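Minutes of the Regional Reading Group on Religion, Language and Schooling

Spring meeting, Canley Community Hall, upper room
Present: 26 members. Apologies were received from four members.
The meeting was opened by the chair at 6.30 in the evening.
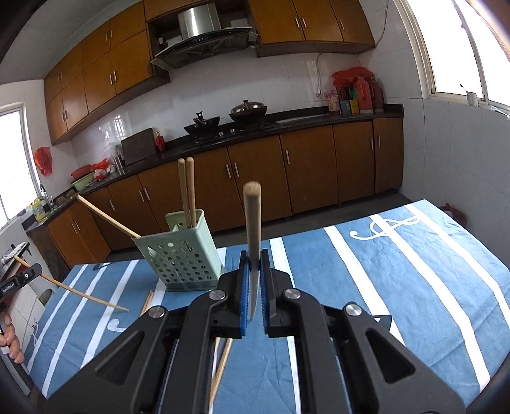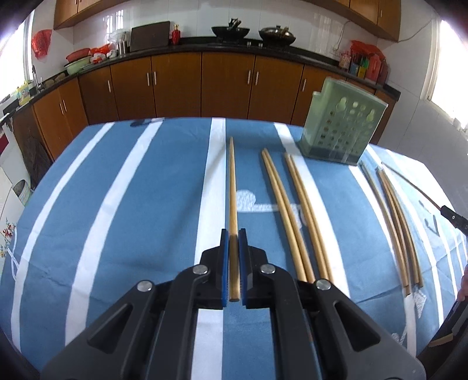 Chopsticks on the striped blue tablecloth

Canley, April

1. Minutes of the last meeting

The minutes of the winter meeting were read and accepted with one correction. In item 3, the words "religious lessons" should be "lessons about religion". The member who asked for the correction explained that in Movska these are two different school subjects, with different teachers, and that parents choose between them. The secretary apologized for the mistake.

2. Matters arising

The letter to the Flotwood town library was sent. The library answered that our group can keep its shelf of books for one more year, but the shelf will be moved to the first floor, next to local history. Members who have borrowed books from this shelf are asked to return them before the move. At the moment four books are missing, among them the second volume of the Lombardi survey, which several members are waiting for.

The question of the reading list in two languages was postponed again.

3. Discussion: the school survey in Movska

The main part of the evening was given to the survey about attitudes to church, school and family in the Movska district. The paper had been sent to all members before the meeting. One member of the working group made a short introduction of 35 minutes, which was longer than planned.

The survey asked parents of school children about three matters: how often they attend church, which language they speak at home with grandparents, and if they want their children to study abroad. The working group received almost 100 answers. It was noted that this is a small number and that most answers came from the town and few from the villages, where the post is slow and some families are working in other countries for a part of the year.

The following points were made in the discussion.

Church attendance at big holidays is high in all the answers, but weekly attendance is much lower. Some members found this surprising. Others said that it is the same in Flotwood, only people do not like to write it on a paper.

Parents who finished university gave very different answers among themselves. The working group had expected that they would be more similar. One member suggested that the year of leaving school explains more than the level of school, because the school program was changed completely in that time. The working group will look at this, if the year was written on the forms.

There was a longer exchange about the word "tradition". In the survey it was used in four questions, and it seems that people understood it differently. For some it means the church calendar, for others it means food, songs and the way a wedding is held. It was proposed to divide this word into separate questions next time. The proposal was supported by the majority. Two members were against and asked that their opinion be written here: they think people in Movska do not separate these things, and a survey should not do it for them.

The comparison with Western countries in the last chapter was criticized. The chapter takes its numbers from different years and it is not clear if the questions were the same. The meeting agreed that this chapter will be taken out for now, or made shorter – the working group will decide.

A question was asked about the children who attend the Sunday language school. They are not mentioned in the survey. The answer was that they are included with their parents, but there was no separate form for them. Several members regretted this.

4. Translation of the questionnaire

The English translation was checked by two members. They found it correct in general, but in the part about fasting there are sentences which an English reader will not understand without a note. It was decided to add short notes at the bottom of the page. The translators asked for two more months. The meeting gave them one month, and after a discussion, six weeks.

5. Money

The account is in order. The hall rent for the spring was paid. Copying of the paper was more expensive than last time, and members are asked to tell the secretary if they are satisfied to receive the papers only by e-mail.

6. Next meeting

The next meeting will be in Flotwood on a Friday, the exact day to be confirmed when the library gives us the room. The subject will be village schools and the church calendar – when the schools close for which holidays, and who decides about it. Members who have old school calendars at home are kindly asked to bring them, also if they are damaged.

7. Other business

A member asked if guests may take part in the discussion or only listen. It was answered that guests may speak after the members have finished. This rule is old and can be discussed again in the autumn.

The key of the upper room must be returned to the office on the ground floor, and not left in the door.

The meeting was closed at 8.50.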